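Vosholm opens rug and textile room, March 20, 2024

Antique wool rugs, 126 peices, on view now. Colour charts at the desk.

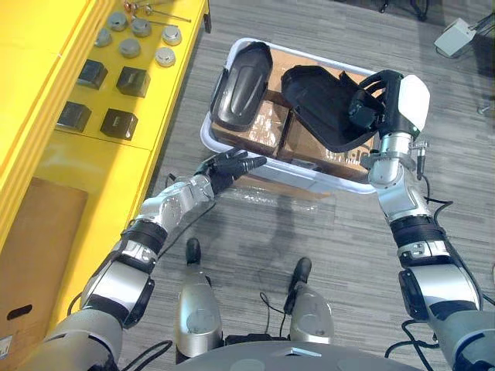 White tray, grey striped carpet.

Hanging service by Berkolico, free til September.

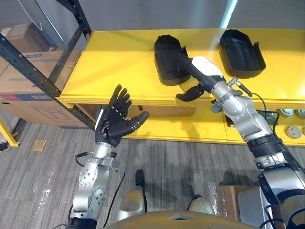
Mieczysław Jasińska said older kilims want a wall and low light.

Flat-weaves next door.
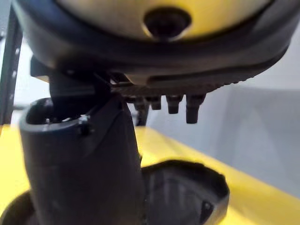
Runners from Mac Suibhne, six only. Indigo borders. One has a pale yellow centre inside a dark rim, much like the dome here.

Cushions too.

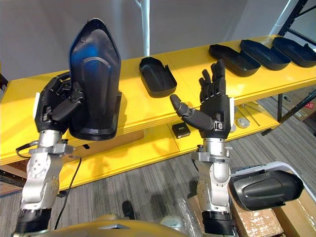 Long yellow shelving, two tiers.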